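Home Organization for Small Spaces
Heltwood Evening Classes
Handout 5: Baskets, and what to ask of them
Notes by Nomvula Matlala

Last time we got as far as emptying the hall closet, and I know several of you went home and did the linen shelf as well, which made me very happy. Tonight we turn to the containers themselves. Please keep your room sketch from handout 2 close by, as we'll be writing on it again.

My old teacher, Dénes Kiss, used to make us put a new basket on the floor and leave it there for an evening before we were allowed to fill it. I thought this was fussy when I was young, and now I do it myself every time! You walk past it, you nearly trip on it, you find out whether the door still opens. Measure the floor it takes up, handles included, and write that on your sketch before you write down what goes in. 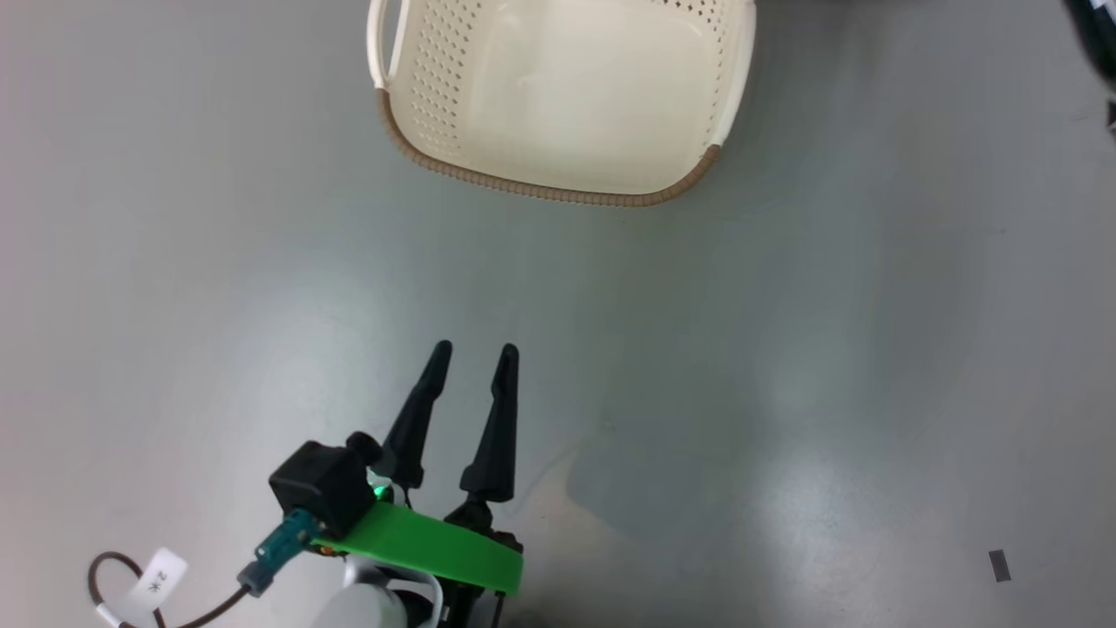
Fig. 1. Cream plastic basket with a perforated side, curved handle and darker woven-textured rim along the bottom.

Look first at the walls. Small holes let air through, so a basket like the one in Fig. 1 suits towels and gym clothes, though I would still hang anything damp before it goes in. Small things are another matter - hairpins and buttons find their way into holes and corners, and they do better in a lidded box.

Then the inside. A smooth floor wipes clean with a cloth and a drop of dish soap, and it won't snag a sweater the way real wicker can. If you love the look of weaving (I do, my mother's house was full of it), a textured band on plastic gives you some of that without the splinters.

Handles come last, but please don't skip them. Lift the basket full, carry it to the end of the room and back, and see how your fingers feel. If you have stairs at home, try it there too, slowly.

For next week: pick one basket you already own, empty it completely, and leave it out for an evening. Write down where you put it and who complained. Bring the sketch, a tape measure and a pencil. We'll begin with shelves - Cheema, pages 91 and following.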